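Search this site Search
Print this page | E-mail this page

Sirkatgate Bench — Pre-Session Inspection, Two-Arm Threading Study
Site: Lirnville. Checked Thu 13 January.

Comments go under the item they belong to. "Fine" is not a comment. Last August's sheets said "fine" 11 times and we still don't know what was.

1. Emergency stop reachable from the operator's seat — OK
Pressed and released, both arms dropped out of torque. Reset took two goes, as it has since the Laryea controller went in. Still on the list.

2. Gripper fingers, both arms — OK, with remarks
Look for chips, loose screws and play at the tip. The fingers have to hold something as thin as the threading stick and then let go when told, the second half being the harder skill. Pale scuffs along the top edges are wear and can stay. Replace a finger if a nail catches on it.
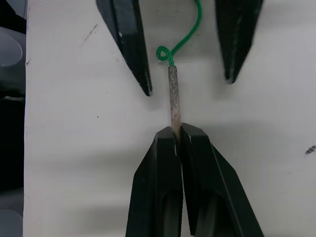 Why does the study count handovers separately from finished threads?
The policy can pass the cord neatly from one gripper to the other and still miss the block, and a single success figure would bury that. We score the handover when the first gripper has let go and the second still has hold.

3. Cable slack over both wrists — OK
Run each arm to full reach at slow speed. The loop should neither pull tight nor come down between the jaws. Left side passed. Right side passed on the second look, after I remembered to do the first one.

4. Blocks and cord — OK
Cubes go down loose within reach of both grippers. Don't line them up. The first batch of demonstrations had them in tidy rows and the Nasau model learned, with great confidence, to thread tidy rows. 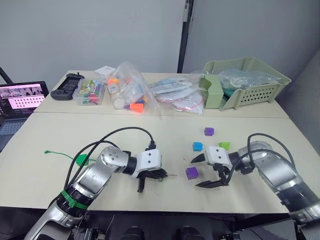
Placement matters more than the written method lets on. Of 2,040 demonstrations we kept 2,000, and most of the ones thrown out had a cube starting beyond the reach of either arm. Check by jogging, and don't trust your eye, which is an optimist.

5. Far table — REMARK
Bags and boxes may stay along the back. Nothing comes forward of the seam between the tables. Anything that rustles is to be kept off the near table during a run.

6. Partial threads — OK
If a run stops with some blocks on the cord, leave them there until the log is saved. Episode 301 was cleared early by a helpful person and is now scored "unknown", a category we had hoped to keep empty.

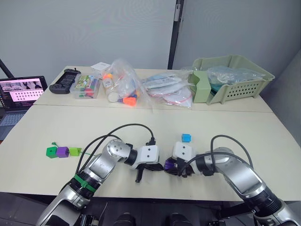

7. Log and shutdown — NOT DONE
Session not finished at time of writing. Park both arms before cutting power. Write the block count in the log by hand as well as letting the software do it, and if the two disagree, record both.

Print this page | E-mail this page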